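Chapter 3
Public Ceremonies and the People Who Plan Them

When a small state celebrates a new head of state, most citizens see only a few hours of it. The work behind those hours takes much longer. In this chapter we study the principality of Tresano, where the last enthronement was spread over 3 days in November and 200 guests were invited to the main service.
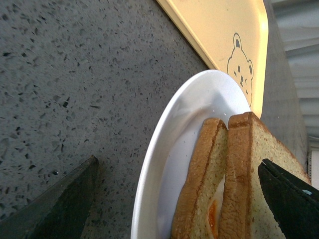
The palace office had to answer simple questions first. Who walks in front? Which streets are closed, and at what time of day? The town of Ivico asked for its own procession, and this request was accepted only after the route was made shorter – the old bridge could not carry the crowd.

Food was also a part of the plan. In the evening, shared meals were held in 108 streets, and each street decided by itself what to put on the table.

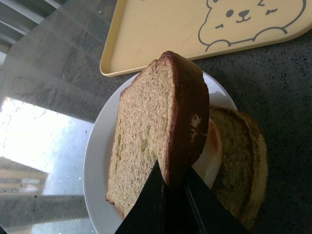 Figure 3.1 A slice of bread with a dark brown crust.

After reading this chapter, you should be able to explain how a ceremony is divided between palace, church and town, and to compare the Tresano program with the one used in Dellar.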